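What the packing room lost when it got smarter

I worked the returns bench at Teravance for a long time before I moved to the office upstairs, so I'm going to have opinions about this and you're just going to have to put up with them.

When the company signed on with Cedus to automate sorting, the meeting lasted 37 minutes. I know that from the calendar invite, which still sits in my inbox. Most of it went on floor space and power outlets, and then somebody asked who would train the thing, and the room went quiet. The answer was us. The people on the bench were going to teach the arms to do the bench!

And I'll admit it, I liked that part. Before any real hardware got bolted down we spent weeks on the simulator, two of us at a time, with Mawuli Sulemana from the night crew next to me most evenings. You steer the grippers, you try to pick up whatever is on the table, and the session gets saved. Then you do it again. Our list ran to 1172 sessions, and plenty of them were just a ball on a gray table.

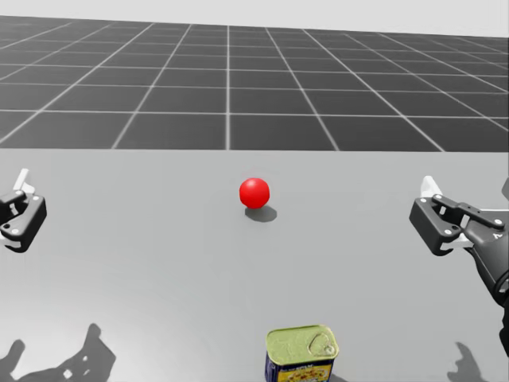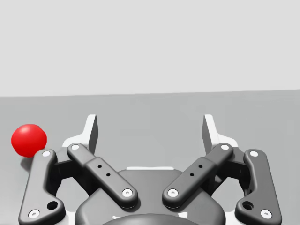 Two views from the simulator, with the red ball on the table in both.

You wouldn't think a ball could teach you much about your own job, but try explaining to a software person how you pick things up. I couldn't. I'd been doing it with my hands for years and had never once put it into words. Mawuli was better at it (he has kids, maybe that's why). He'd say come in slower, open wider, stop chasing it. By the second week the engineers were writing down what he said, and by the third they were calling him at home.

So what did he get for it? A nice email and a Mustix jacket, from the supplier. His pay grade stayed where it was, because the grade is tied to units handled per shift, and on simulator nights he handled none. On paper the most useful man in the building had a terrible month.

That's my gripe, really. I don't lie awake over the arms. The bench was hard on wrists and backs and I'm glad to see some of that go. But we took what 54 people knew how to do, put it in a file, and kept on paying them as if they'd only ever been moving boxes. If your know-how is worth building a machine around, it ought to be worth a line in your contract — a grade, a bonus, something you can show the next employer.

The folks at Paisan, across the parking lot, got as far as a training rate for simulator hours. It's small, and they had to argue for it, but it's written down. We could copy it tomorrow. I've asked twice since December and I'm told it's being looked at.

Meanwhile Mawuli is back on nights, and the phone calls from the engineers haven't stopped. Last I heard, he lets them ring until his break.

March 2020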